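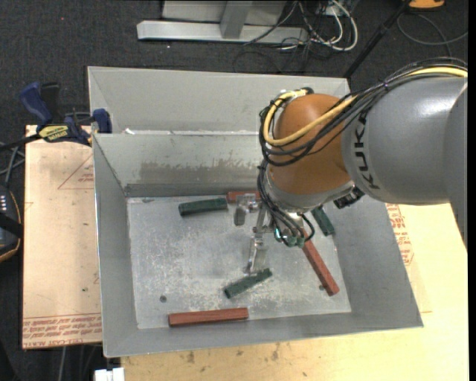
Atieno Kinyua
Robotics software engineer

7 min read

I have spent most of November with Wellow 2, the grasp planning package from Sematier, and I like it enough that I've moved our bin-picking cell over to it. What follows is my take after a month of daily use on a KUKA arm with a two-finger gripper, a gray metal bin, and a set of green and red blocks. Blocks sound easy. They are long and plain, with very little for a pose estimator to hold on to, and they end up against the walls and in the corners, where a finger has to fit between the part and the metal.

First, what you get. Wellow takes a depth image, or a point cloud if you already have one, finds the parts, ranks the grasps, and hands back a joint path that has been checked against your bin model and your tool. It doesn't do the low-level robot control. You bring your own driver for that, and I used Stesosbridge, which we already had running and which took me an afternoon to hook up. The only snag was frame naming: Wellow wants the tool frame at the fingertips and ours was at the flange, so my first few plans stopped well above the bin. My fault, and it's in the docs (page two, even).

The part I keep showing people is the grasp ranking. Every candidate comes with a score, and the score opens up! You click it and see clearance to the walls, the angle between the finger pad and the block face, how far the wrist has to turn, and how much the neighbors get in the way. Our old setup gave one number between zero and one and left you to guess. With Wellow I could see that a block lying along the front wall was losing points on clearance, widen the approach angle for that one zone, and run it again in simulation before anything moved.

Planning is quick on our machine. With 50 candidates per cycle I saw a median of 41 milliseconds from cloud to path. Push it to 200 candidates and you do start to notice the wait, and for parts this simple I never got a better pick out of it. I left it at 50.

Perception is good, with one weak spot. The floor of a used bin is bright and scuffed, and scratched metal throws junk into the depth image. Wellow's background subtraction wants a clean reference of the empty bin, and if you bump the bin even slightly the reference is stale and you get phantom parts along the rim. Clamp everything down and take a new reference when you've touched anything. There is a command for it, wellow reref, and I ended up binding it to a key. I'd love to see a drift warning in the next version.

Color is worth turning on if you have it. Two blocks of the same color that touch can still get merged into one very long block, but green against red splits nicely every time I've tried.

Now the cables. If you dress your hoses and wires on the outside of the arm like we do, you know that loops hang down by the wrist and go wherever they please. Wellow lets you add a "soft volume" around the tool, a padded shape that costs points when it gets near a wall but doesn't forbid the move outright. I can't say enough good things about this. I used to model our hose bundle as a solid cylinder, and the planner would refuse half the bin. With a soft volume it reaches into the corners and simply prefers the wrist angles that keep the loops out of trouble. You do have to draw the shape by hand, and the editor for that is clumsy. Undo only goes back one step.

Logging deserves a mention too. Each cycle saves the cloud, the candidates, the chosen path and the settings in one file, and you can replay it on a laptop with no robot attached. My colleague Ekanayake replayed 1000 cycles over lunch to test a change in the wall margin, and we had the answer by the time he'd washed his plate.

Things I'd fix: the soft volume editor, the missing drift warning, and the error messages from the path checker, which tell you that a collision was found and leave out which two bodies collided. The Python bindings also lag a version behind the C++ ones, so check before you upgrade.

If you're running mixed parts on a moving belt I can't help you, I haven't tried it. For fixed bins and a gripper with fingers, get the trial and load your own clouds into it. Start with the ugly ones.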